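Ticket 197 - Laundry sorting: plain cloths and patterned fabric
Opened by: Beryl Sugden
Assigned to: Nelu Iordache
Status: Open, waiting on customer
Site: Trudstead

Beryl Sugden wrote:
Hello all, and thank you again for being so patient with me on the phone. We have the Dredine arm doing small cloths at Trudstead, and on the bare table it does very nicely, slower than me but I don't mind that. My trouble starts when a plain cloth is lying up against something with a busy print. Then it either dithers over the pile or takes hold of both and tries to fold the pair of them as one. I had 5 bad picks before lunch and gave up to do the rest by hand. Is this something I've set wrong, or are these machines just not ready for a real basket of washing?

Nelu Iordache replied:
Hello Beryl, and please don't worry, I don't think you've set anything wrong. Soft things are still hard for any of these arms. A box keeps its shape when you squeeze it, and a cloth is a new shape every time you touch it, so the software has to guess where one piece stops and the next one starts. 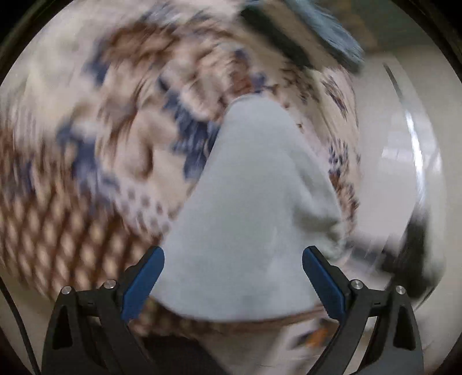

A strong print makes that guess harder, as the arm can take the edge of a flower or a stripe for the edge of a cloth. Could you try three things for me?

1. Turn the approach speed down to the lowest setting.
2. Under Grip, set "pause before close" to 300 ms.
3. Run the plain cloths as their own batch, with the prints kept well away.

Beryl Sugden wrote:
Done all three, and it is a good deal better - one double pick the whole afternoon. Sorting first does rather eat up the time I was hoping to save, though. My sister asked if it could do a fitted sheet and I had to laugh.

Nelu Iordache replied:
No fitted sheets yet, I'm afraid! I've passed your log to Fedir Mykhailiuk, who looks after the edge finding. Could you send the log from your next mixed batch too, with the pause left at 300?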